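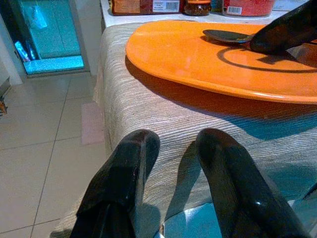 Cutting Back on Salt Without Hating Dinner

My doctor wants me under a salt limit. My soup, it seems, had other plans. A few kitchen habits have helped.

Read the can first

One can of soup can use up a good part of the day before you've touched the crackers. Check the serving size too, as the label may believe you're sharing.

Rinse your beans

Tip canned beans into a strainer and run cold water over them until the foam is gone. Do the same with olives and capers, which will survive it.

Salt at the end

Salt stirred in early gets lost in the pot. A pinch on top just before eating tastes like more than it is. 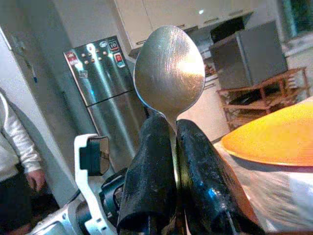

Taste before you add anything, and then squeeze in some lemon or a little vinegar. Half the time a flat stew wanted sour. The other half it wanted onions, and you're 39 minutes too late for those.

Move the shaker

Ours lives on the top shelf behind the cake pans. I'm lazy, so this works very well.

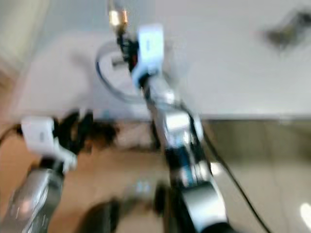
Fellico Home Kitchen Club

Give it 3 weeks

The first few dinners will taste like a waiting room. Stick with it and your old brand of chips starts to seem a bit much. If you take heart or kidney medicine, ask before buying a salt substitute, as many are made with potassium.

Updated 31/01/2020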